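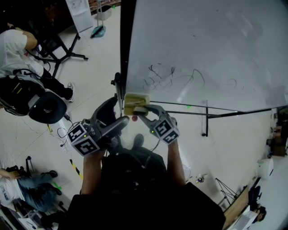
Nodcombe evening classes to move to Clokthorpe annex

Evening classes in Nodcombe will move to the Clokthorpe annex in March while the heating at the Bivel Street building is replaced. The work is expected to take 4 weeks.

Around 300 adults are enrolled this term, most of them in bookkeeping and English. Start times stay the same - doors open at 6 p.m. - and no one will have to register again. Parking at the annex is free after 5.

12 shares | 3 comments

Is the 344 bus still stopping there at night?

It does, last one is 9:40.

Hope the rooms are warmer than Bivel Street.

Contact us | Copyright Nodcombe local news | Back to top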